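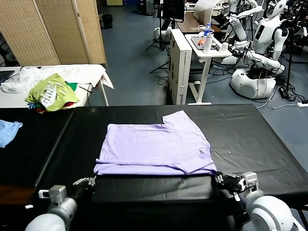

Folding cell, shift notes
July 20, 2021
4 min read

Morning w/ Erdal. Plan from Honau says 40 shirts an hour by January. Told Pieter I won't sign that yet. Night crew heard the number before we did, two of them asked Erdal if they should look for somthing else.
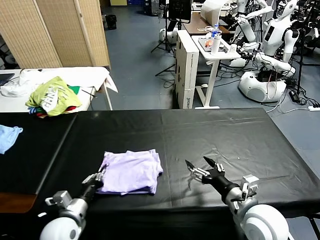 Main thing today is who does what once the cell goes live. Pieter wants one person per 4 tables, Heikki says two, and I'm with Heikki. The arms only take the fold. Sorting stays by hand, and so does the heap on the white table with the yellow-green shirt on top, which somebody has to pull apart and lay out flat. That's the part that wrecks wrists. Nothing in the plan for it. Ask Arvo re: rotating every 30 min.

Also job titles. "Attendant" went down badly, Reijo folded here for years & wants "operator" and the pay line that goes with it. Fair.

To do
- pay grades, Heikki to call Stotholm
- training hrs on the clock, not after
- Visley order is over 1000 pcs, keep on hand tables for now

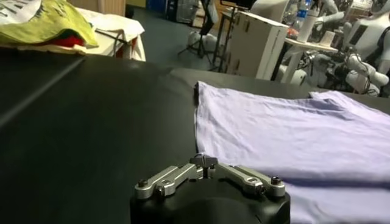
Gripper open, lavender tee flat on the black table.

Erdal back at 2, finish teh rota then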